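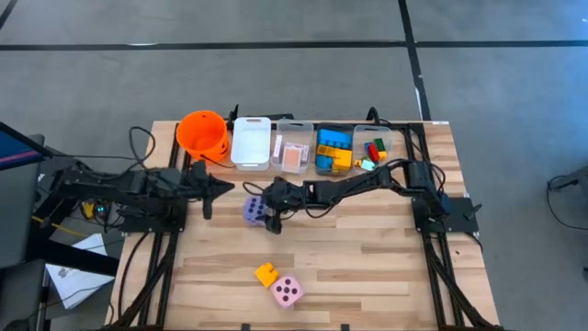 Living by the clock: what a slow stomach does to a working week

Dec 4, 2021

By Iveta Šťastný

Perihan Dursun eats her first meal of the day at ten to six, standing at the kitchen counter, before anyone else in the house is up. It is usually two spoonfuls of porridge made with extra milk, blended until it pours. She waits an hour and has two more. By the time she gets the bus to work she has eaten about as much as most people manage in a few bites, and she will be full until eleven.

She has gastroparesis, a condition in which the stomach empties far more slowly than it should. Food that would normally move on within a few hours can sit there for much longer. The usual signs are nausea, bloating, vomiting and feeling full very soon after starting a meal. Diabetes is one known cause, and so is damage to the vagus nerve during surgery, but in many people no cause is found. Dursun is in the last group.

It took 18 months to get a name for it. She was 34 when it started, working in the accounts office at Cleltine, a flooring supplier, and she put the first few weeks down to a bug that had gone round the building. Her GP tried her on tablets for acid. A second GP asked about stress. She had a camera test, which was clear, and was sent home with a leaflet on healthy eating that told her to have more vegetables and wholegrains.

"I did what the leaflet said," she says. "I had lentils and brown bread and raw carrot and I was sick every night for a fortnight. I thought I must be doing it wrong."

High-fibre food is hard work for a slow stomach, and so is fat. Many patients are told to cut down on both, but she didn't know that yet. She had lost 11 kilos by the time she was referred for a gastric emptying study. You eat a small meal, often egg, with a trace of radioactive material in it, and a scanner follows how much is left in the stomach over the next four hours. She remembers the egg as cold and rubbery. She remembers the waiting room better, as she had brought a book and read the same page of it all morning.

The result came in February. Her consultant drew a stomach on the back of an appointment letter and shaded in the part that should have been empty.

Tarcísio Bastos, a dietitian who has looked after her since then, sees a steady number of patients with the same condition. Most come to him frightened of food. His first job is to get them eating something, and the lists come later.

"People arrive with a diet off the internet that leaves them with white rice and jelly," he says. "I would sooner they had soup, mashed potato, fish, yoghurt, stewed fruit with no skin on it. Small amounts, six or eight times a day. Liquids leave the stomach more easily than solids, so on a bad day we go to liquids."

Medicines can help some people. There are drugs that speed up the stomach and others that control the sickness, though several can't be taken for long because of side effects. In severe cases patients may be offered a feeding tube that bypasses the stomach, or a device that sends small electrical pulses to the stomach wall. Dursun has needed neither. She takes one tablet before her main meals and another when the nausea is bad.

Work was the harder part to sort out. Her contract gave her a single lunch break, and she was eating 8 times a day. For a while she hid crackers in her desk drawer and ate them behind the monitor. Her manager, Nayeli Barajas, found out when Dursun was sick in the car park after a supplier lunch.

"I felt terrible that she hadn't told me," says Barajas. "We moved her breaks about. It took one email."

Dursun now starts at eight, leaves at three and makes up the hours from home. She keeps a flask on her desk and has stopped apologising for it. She still goes to the office Christmas meal, orders the soup, and goes home before the pudding.

Bad spells come without much warning. The last one was in the summer and kept her in hospital for four nights on a drip. Her sister, Eylül Kaplan, came to stay and did the cooking for the children in the garage on a camping stove so the smell of frying onions wouldn't get upstairs.

Her weight has been steady since September. She has put back a little more than half of what she lost, and Bastos has moved her appointments further apart. At the most recent one he asked her what she missed. She said toast, and he told her to try a slice of white, crusts off, chewed well, and to ring him if it went badly. She had it the next morning with a scrape of butter and it took her 40 minutes.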